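How to write a press release for a new TV or web series

Multer Screen Notes - updated 2025-02-12

A press release for a new series has one job, and that is to give an editor enough to run a short item without ringing you. Most of the ones that land in our inbox fall short. They spend four paragraphs on the mood of the show and leave out the start time. The steps below are the ones we use for our own clients, from community television up to streaming dramas.

Before you start

Get these details confirmed in writing by the broadcaster or platform:

Title of the series, with the exact spelling and punctuation
Premiere date, time slot and time zone
Number of episodes and how often they go out
Names and roles of the main cast, spelled the way each person wants
Any sponsor credit that has to appear, with its agreed wording

If the sponsor wording is still being argued over, wait. Sending a corrected release the next morning makes you look careless, and some outlets will have run the first one already.

Step 1. Write the headline

Put the title and the premiere date in it. Leave out "highly anticipated" and "star-studded". If the title is in another language, give the English meaning in the first paragraph and keep the headline short.

Step 2. Write the opening paragraph

Keep it to 40 words. Say what the series is, who is in it, where it can be watched and when. For our sample drama, Plaremex, the opening reads:

"Plaremex, a seven-part family drama set in a failing seaside theatre, premieres in June on Bellamy. New episodes arrive weekly."

You can add the stars' names if readers will know them. If they won't, save them for the third paragraph.

Step 3. Describe the story

Use 200 words at most. Cover the setting, the main character and the trouble they are in, then stop. Don't give away anything past the first episode unless the network has already put it in a trailer. For a period piece, name the era and the place early on, as entertainment editors often sort their listings by genre.
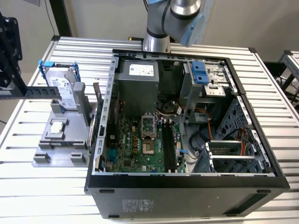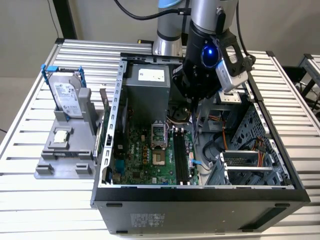
Multer Screen Notes, Issue 7

Step 4. Add the quotes

Two is plenty: one from the network or producer, and one from the lead actor or director. Ask for them by phone if you can, then type them up and send them back for approval. Quotes written by email tend to come back stiff, with "thrilled" and "journey" in the same sentence.

Demetrius Mahmoud handled publicity on Nodley, a comedy that went out late at night on a small budget. He asked every cast member the same thing: what was the hardest day on set? The answers gave him quotes that papers wanted to print, and one of them became the headline in a regional weekly.

Step 5. Finish with the practical details

Under the last quote, repeat the title, channel, date and time on a line of their own. Then add:

A contact name, phone number and email address
A link to the stills, with photographer credits
A short paragraph about the production company

Don't attach large image files. Many newsroom mail systems block them, and the release gets blocked along with them - a link is safer.

Step 6. Check and send

Read it aloud once. Check every name against the cast list, including the ones you are sure of. Have someone outside the production read it and tell you when the show starts. If they have to hunt for it, move the date higher.

Send the release 3 weeks before the premiere for newspapers and websites. Monthly magazines need much longer, so ask each one for its deadline. Put the headline in the subject line and paste the text into the body of the email.

One follow-up call or email is fine. Make it a week later, and have something new to offer, such as an interview time or an early look at the first episode.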